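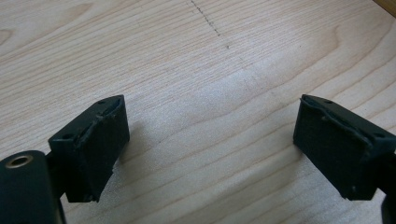 Dodness to get its long table after all, minus 2 metres

Wed 25 July
Reading time: 3 minutes

The town of Dodness will have its long table by the end of winter, the shire confirmed this week, ending a dispute that began in February over whether a piece of furniture can also be a footpath.

The table, planned for the covered walkway between the library and the old produce store, was first drawn at 30 metres. At that length it would have seated most of the people who turn up to things in Dodness and blocked the side door of the pharmacy. The approved version is 28 metres long. The pharmacy has described this as a start.

Residents were invited to comment on the plan over the summer, and 405 submissions came in. The shire's summary notes that 27 of them were on the subject of the table. The rest dealt with parking, which the table does not provide.

Ynyr Beddoe, the joiner who won the job, has been cutting boards in his shed on the Brullville road since the contract was signed. He has asked people to stop dropping in to see how it's going.

"It's going the way it was going on Monday," he said. "It's planks. When it's a table it'll look like a table."

The timber is mountain ash from a woolshed pulled down outside Brullville, a fact that has been received warmly in Brullville and less warmly in Dodness, where there was a feeling that local timber might have been found. Mr Beddoe said he had looked at local timber. He declined to go further, except to say that some of it had been a boat.

There was also the question of the finish. The original design called for a hard gloss coating, the sort found on bowling lanes and in newer pubs. Mr Beddoe wanted oil. Two meetings were set aside for this. At the first, a ratepayer poured a cup of tea onto an oiled sample and a cup of tea onto a glossed sample and invited everyone to watch. The meeting ran out of time before anything happened. At the second, oil was approved on the condition that somebody re-oil the table every year, and the minutes record a pause at this point.

The job of re-oiling has since gone to the parks crew, who learned of it from this newspaper.

Seating will be on fixed benches down both sides, with a gap left at the library end for wheelchairs and prams. An earlier idea for individual stools was dropped after the shire looked into what had become of the stools in Potodier. They were good stools, by all accounts, and several are still in Potodier, in kitchens.

Not everyone is persuaded. Jan Amrani, whose family bakery faces the walkway, said she supported the table in principle but had hoped for more detail on crumbs. The bakery sells a great many sausage rolls before noon and Ms Amrani expects most of them to be eaten within sight of her window.

"I'll be looking at it all day," she said. "I'd like to know who's got the cloth."

The shire says the cloth is being considered as part of the wider cleaning roster, which is due for review when the current roster ends. It was unable to say when the current roster ends.

Rules for using the table are still in draft. A copy seen by this newspaper allows meals, homework, cards, chess and "quiet craft". It rules out dancing, camping and the sale of vehicles. Bookings will be taken for groups, although any group that books must leave room for people who haven't, and those people are asked not to join in unless invited. A clause banning the carving of initials has a note beside it in pencil reading "good luck".

Mr Beddoe is relaxed on that score. He has left the boards thick enough to be planed back a few times, he said, and would sooner have names on it than traffic cones.

The table will be brought in by truck in four sections and bolted together on site over a weekend, during which the walkway will be shut and shoppers sent around by the produce store. The pharmacy's side door will be open throughout - it has put up a sign to say so, and a second, larger sign in front of the first.

A lunch to mark the opening is planned. Guests are asked to bring a plate and, until the benches arrive, a chair.

Search this site
Enter keyword
Go

More local news
Brullville pool heater back on, then off
Potodier hall roof: the third quote
Letters: the roundabout is not the problem
Library extends hours, shortens lunch
Dodness seconds go down by a goal in the mud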